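Laundry and Folding Helper, part-time, Pretberg

Dabbas is a small clothing care service. We are looking for one person to help us with folding and sorting of knitwear, 20 hours per week, starting in August.

You will work mostly with sweaters, like the beige cable-knit one in the photo. Knitwear must be handled gently, and ribbed parts should lie straight before folding.
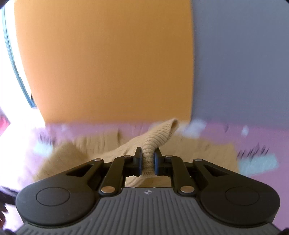

What we ask

Patience and clean hands. Experience is welcome but not necessary, we will teach you during the first 6 shifts. Please be able to stand for longer time.

What we offer

Pay is 1,605 per month, and lunch on working days. The first shift begins on Wednesday at 8 a.m.

To apply, please write some lines about yourself to Sunita Singhal. Questions about the hours are answered by Rawan Karaki.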